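Trokmont wants $2,804 for a tabletop robot kit that pushes blocks around

2019-07-22

Trokmont has opened orders for Zollano, a tabletop arm kit that costs $2,804 and is pitched at schools and small labs. The price covers the arm, a plain rod tool and a set of painted blocks. A proper two-finger gripper is sold separately. 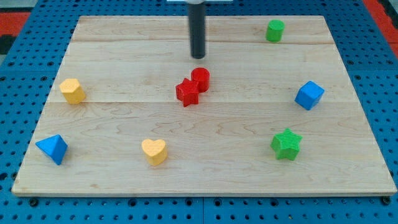 The company says buyers can teach the arm to sort shapes by color "in an afternoon." It hasn't said how often the arm gets it right, and it wouldn't share test results when we asked. Product lead Daryna Semeniuk would only say the numbers are "very encouraging."

Marisol Villanueva, who buys equipment for a community college, isn't sold. "Pushing is fine for a first lesson," she said. "I'd want to know what we do in week two."

Trokmont plans to ship 2,000 kits in November. The warranty runs two years and doesn't cover the motors.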